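Thread: so we're "tidying instructors" now

spudgun_lee
January, and the whole returns floor at Vedley got new job titles. I used to sort hair stuff, toys and bedding into bins. Now I sort the same hair stuff while holding the gripper, so the robot can learn it from me. Same pay. Heavier arm.

marmot62
Congrats on the promotion. Do you get a hat?

spudgun_lee
I get 12 minutes of wrist stretches.

KTapsell
We've had it 2 years at Grernita and I'd take it over the old line any day. The target used to be 300 items a shift and people went home wrecked. Now I do the odd-shaped stuff and they finally ask me how I do it.

marmot62
They ask you so they can stop asking you.

KTapsell
Six of us started on it and all six are still here. Where did yours go?

marmot62
Packing. Where the robot isn't, because the robot can't do tape.

silviu_h
Both true at our place. The job got easier and the break room got emptier. My gripe is the speed: I catch myself picking up socks at home like I'm being graded.

spudgun_lee
My kid says I put the cereal away "very clearly." Anyway, the work at hand, for marmot:

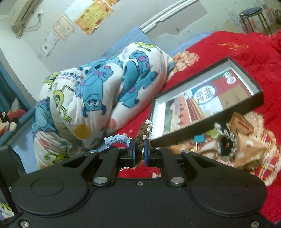 Brown scrunchie in the fingers, blue one next to it, monsters supervising.

Related threads
Wrist braces: which ones survive a shift
Lultadby scheduling app logged me out again
Does "upskilled" ever mean more money?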